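# Can a two-armed robot do the evening round in a small office yet?

Posted in Robots and Automation by Aicha Cherkaoui

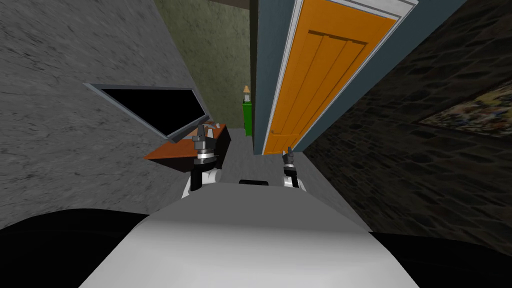
I look after the upstairs rooms of a small letting office in Drutanville. The jobs I'd like to hand over are dull ones: open the door at the end of the day, wipe the desk, put the small things on it straight, switch off the lamp, close the door again. I've been trying this in simulation first, with a wheeled base and a two-finger gripper on each arm. Driving up and down the corridor is fine. Over 600 runs of the door task it got the door open and went through in 31, so I'm not ready to spend money on hardware.

Is this something machines can do now, or should I wait? And is the door the hard part, or am I setting it up badly?

**Bhuiyan**

Doors are hard, but 31 out of 600 is low enough that I'd look at the setup before blaming the robot. Check these:

- Where the base stops. If it parks too near, the arm has no room to pull and the door hits the body.
- Friction on the fingertips. The default in many simulators is too low and the handle slides out.
- Hinge damping. Ours was set so high that no arm could have moved it.

We ran 1301 trials on a similar corridor. Most of our failures went away when we moved the stopping point back and let the base reverse while the arm held on. Narrow corridors make this worse, as you can't swing wide.

Wiping a flat desk is realistic now if you clear it first. Tidying small items is slower and it will drop some. I'd leave the lamp to a timer plug.

**ullier_dave**

Just get a cleaner. Or leave the door open.

**Sullness**

A bit more on the desk. If there's a screen near where the arm works, put a keep-out box round it in the planner, and make the box bigger than you think you need. Ours knocked a monitor on a Saturday and the whole test stopped until somebody came in.

On whether to wait: I would, for the full round. For a single job like wiping, I'd try a fixed arm before paying for a mobile one. It costs less and you drop the driving problem. You'd still have to shut the door yourself.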